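# Review: Fornow Snack Table, White, Small 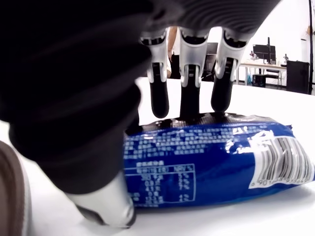

The Fornow is sold as a side table for shared break areas. Our Plillville office purchased two units in June, one for the second-floor lounge and one for the reading room, and this review is written for other sites that may be considering the same order.

**Surface.** The top is plain white with a smooth finish. Crumbs and fingerprints show at once, which staff regarded as a fault during the first week and as an advantage afterward, as the tables are now wiped far more often than the old dark ones were. Cola and soy sauce came off with a damp cloth. Turmeric from a lunch container left a faint yellow ring that took two cleanings with baking soda paste. Glossy snack bags slide easily on the finish, and a light bag placed near the edge may end up on the floor when someone brushes past. A thin cork mat solves this – we use the Ji mat, which is sold separately.

**Assembly.** Thư Đặng of the facilities office put both tables together in one afternoon. The printed instructions are clear until the leg brackets, where the drawing shows the left bracket twice. Buyers should lay out both brackets and compare the hole spacing before tightening anything. The hex key supplied is too short to be comfortable, and a longer one is recommended.

**Stability.** The table stands level on hard flooring. On the lounge carpet there is a slight rock, corrected by turning out one foot. It is suitable for snacks, drinks and a laptop. It should not be used as a seat or a step.

**Noise.** The top is somewhat hollow and amplifies small sounds. In the lounge this is of no concern. In the reading room, the rustle of a chip bag carries farther than readers would like, and food has been moved to the lounge table for that reason.

**Price and supply.** We paid 233 dollars per table through Cornesier, delivery included. The replacement foot we requested arrived promptly, although the packing slip listed the wrong item number.

**Recommendation.** Approved for lounges and kitchens. For quiet rooms, a heavier top is preferred. Sites ordering for carpeted areas should request spare feet with the original order.

Reviewed 14 January 2021, Plillville office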